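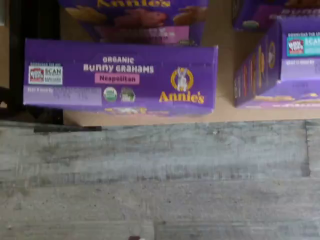 Figure 2. Purple carton of Annie's Organic Bunny Grahams, Neapolitan.

4.2 Replies to customer posts

We logged 304 posts left by customers on the page of Trirer, a savings bank with a branch in Bevdale. Each was coded by Tomaszewski using the Dudek scale, which runs from 10 to 100. Posts on card fees scored lowest.

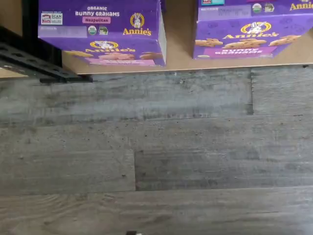 Replies sent before noon were longer and more often signed with a first name. The Skemesgate branch keeps its own page and was left out of the count.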